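Filed under: Shop Floor Rules > Shared Benches

Questions we keep getting about bench arm rules

The first version of these rules ran to 40 pages and I doubt anyone at Nitent read past the cover. What follows is the short form, in the order people ask.

Do small arms need rules at all?

The sales sheets say small arms are safe to work beside. Maybe. A light arm with a pointed fingertip can still hurt an eye, and "collaborative" on a box tells you what the seller hopes. Our rule is dull: no hands past the rail while any arm on that table has power to its motors.

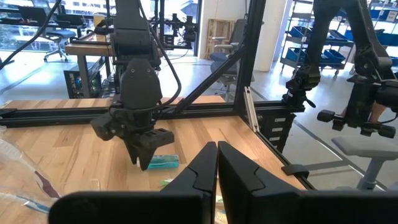
Who is allowed to restart a cell after a stop?

The person who signed it out, and only after looking at the table from the side where the stop happened. If that person has gone home, the cell stays off until morning.

Does a certificate from the supplier cover us?

It covers the arm. It says very little about two arms on one table, or the cable you added, or the clamp you moved. Widis sent us 213 pages with their last order and the word "bag" isn't in there once. I checked, because bags are what we have trouble with.

What is wrong with bags?

Clear plastic is hard for a camera to read and easy for a fingertip to snag. People write a task as "take the toothbrush out" and leave out everything the bag might do. We ask for the bag to be named in the task sheet, along with what the arm should do if it won't let go.
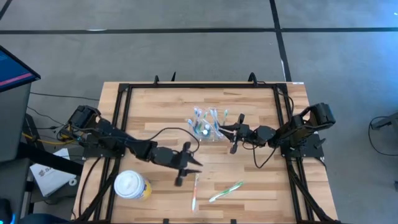
The same sheet has to say which arm gives way when both want the middle of the table. "They'll sort it out" was an answer I got from the Buris team, in writing. It was sent back.

How often do you check that any of this is followed?

Every September, plus after any stop that gets logged. The last check covered 152 task sheets and 31 of them had no stop plan. I don't find that reassuring, and a new form won't fix it.

Isn't the Zieliński checklist enough?

It's a decent start for cable slack and clamps. It is also all tick boxes, and people tick boxes - I've seen one filled in before the arm was bolted down. Use it, then go and look at the table.

Last revised 07/09/2019

Contact the rules desk | © Nitent | Back to top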